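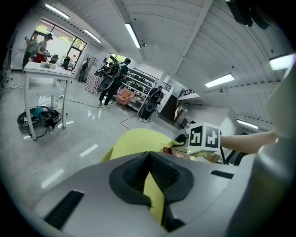 Keeping books in use: a conversation with the head of collections at Lisdale Library

Published 21st May

Lisdale Library has lent books to its readers for several generations, and much of its older stock is still on the open shelves. The head of collections, who has been in post for nine years, spoke to us about repair, withdrawal and the new reserve store at Prelska House.

The library's policy on older books was last revised in October. Asked what had changed, the head of collections said that the main difference was one of timing. "Under the former policy a book was looked at when it was returned damaged. We now look at it when it has been lent a certain number of times, whatever its condition. A weak hinge can be put right in a morning. A text block that has come away from its case takes a good deal longer, and by then pages have often been lost."

The reserve and lending collections covered by the policy come to 1401 volumes. Of these, 295 have been set aside for treatment in the present year. The remainder stay on loan in the usual way, and readers will see no change in the catalogue apart from a short note where a title is away.

The head of collections was keen to correct the view that repair is reserved for rare or costly books. "Most of what comes to the bench is quite ordinary. We have local histories, school stories, a great many cookery books. They are out of print and people ask for them. The value lies in their being available, and I should be sorry to see them put behind glass."

Methods have been kept simple. Torn pages are mended with thin paper and wheat starch paste, and loose hinges are treated with adhesive applied on a knitting needle. Sticky tape is never used. "We still spend many hours each year taking off tape that was put on with the best of intentions," the head of collections said. "If a reader finds a torn page, the kindest thing is to leave it alone and tell the desk."

Cloth covers present a harder question. The library once replaced faded cloth as a matter of course, and the results can be seen along the lower shelves of the reading room, where whole runs were rebound in the same dull buckram. The present practice is to keep the first cover wherever it will hold. New cloth is dyed to a near match and placed beneath the old, so that the title and any decoration remain in view.

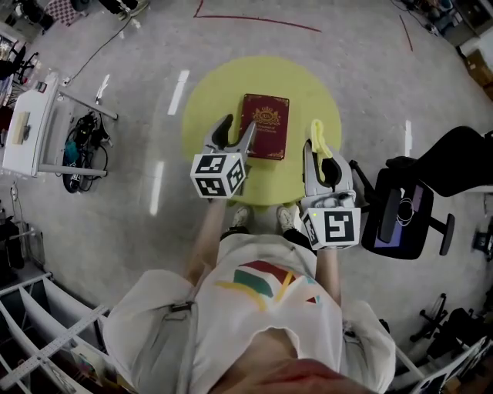

The store at Prelska House

The reserve store was moved to Prelska House after damp was found in the basement of the main building. The ground floor there has shelving for 500 volumes, with a further room held back for large formats. Conditions are checked twice a day, and the readings are kept in a bound register as well as on the computer.

"Steady conditions matter more to us than perfect ones," the head of collections said. "A book will put up with a room that is a little cool. It will not put up with a room that is cool at night and warm by noon, week after week."

Readers may ask for any item in the store. Requests made before midday are normally met on the next working day, and a van runs between the two buildings for this purpose. The Chuang Bequest, a collection of gardening and botanical books given to the library by a local family, is held at Prelska House under the terms of the gift and may be consulted there by appointment. It is not lent.

Withdrawal and sale

No library can keep everything, and the policy sets out how a title may be withdrawn. A book must have gone unborrowed for ten years and must be held by at least one other library in the county. It is then offered to local schools before being placed in the sale.

"I have heard it said that we throw books away lightly," the head of collections remarked. "Every withdrawal is signed by 2 members of staff, and either of them may refuse. I have refused several myself, including one on beekeeping which has since been borrowed four times."

Funding for the current round of repairs comes from the library's own budget and from a grant made by the Dreltulus Fund, which runs for three years. Copies of the revised policy are held at the enquiry desk, and a large-print version may be had on request.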